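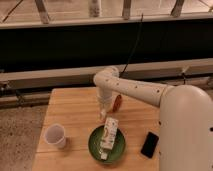

Do you write safety rules for robots, or for the people who work next to them?
Mostly for the people. The robot will follow whatever it was last told, to the letter, at three in the morning, with the lights off. People need the reason, the short version, and a copy taped at eye level.

About Peltthorpe

Peltthorpe is a small company that writes working rules for shops and labs where a robot arm shares a table with somebody's hands. We don't build arms and we don't sell them. We read the standards so our clients can go on meaning to.

The company was started by Velimir Berisha, who had spent a long stretch of his career as a line supervisor at Dondeo and had a drawer full of procedures that began "All personnel shall at all times." He once asked a night shift what the procedure for a stuck gripper was. They told him it was a broom handle. The written version ran to 31 pages and did not mention brooms. He left the following March and took the drawer with him.

What we do

A client calls, usually after buying the arm and usually before reading the manual. We come out, stand in the way for two days, and write down what people do at the table. Then we write down what they should be doing. The second document is shorter. We try to keep any rule sheet to one side of one page, in words the newest person on the floor would use.

We also do a yearly review for clients who want one, and a slightly awkward phone call for clients who don't.

A few of our house rules

These go into nearly every sheet we write. Clients are free to argue, and Akolgo has argued with most of them.

The table has an owner for the shift. One name, on the board, in marker.

Anything set down within reach of the arm is part of the task. If it isn't part of the task, it goes somewhere else before the arm is enabled. Phones are the usual offenders, followed by drinks.

Stop the arm before you reach in. Pausing the program from a tablet across the room is a different thing from stopping the arm, and the sheet says which button we mean.

For teaching and setup, start at the slow speed in your risk assessment. Our own practice cell runs at up to 200 millimeters a second when a person is nearby, and visitors find this dull. Good.

Write down near misses the same day, in plain words. "Gripper came down where my hand had been" is a fine entry. "Unplanned proximity event" gets sent back.

After any change to the gripper, the program or the table, go back to the risk assessment. Yes, the table counts. Skendmont moved theirs a foot to the left to make room for a printer and spent a long week with us finding out what else had moved.

Where we work

We share a building with a sign maker, which has done wonders for our warning labels. The practice cell is at the back, on the concrete, and training days happen there. Groups are kept to six, and everyone gets a turn at the stop button whether they feel they need one or not.
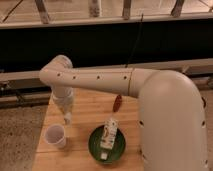 How often should a rule sheet be reviewed?
Once a year at the least, and again after any change to the arm, its tooling or its job. If the paper has gone yellow and the names on it have all retired, you are overdue.

Who we are

There are five of us. Two came from the factory floor, one from insurance, one from teaching middle school, and Velimir from the drawer. The teacher writes the best rules by some distance. She has had practice with people who look you in the eye, nod, and then do the other thing.

What we won't do

We won't write a sheet for a site we haven't visited. We won't put our name on a rule that the people at the table can't follow and still do their jobs – those get broken by lunch, and then the good rules go with them. And we won't certify anything. That's a job for the outfits set up to do it, and we're happy to tell you what they are likely to ask.

Prices

A site visit and first rule sheet is 1000 dollars for a single table. The yearly review is 600. Travel is extra past the county line. Reprints are free, though if you need a new one every week we'd like to know what is happening to the old ones.

Getting in touch

Write or call during the day. Velimir answers the phone himself – he says he'll stop when somebody else volunteers.

Page last updated 2022-02-07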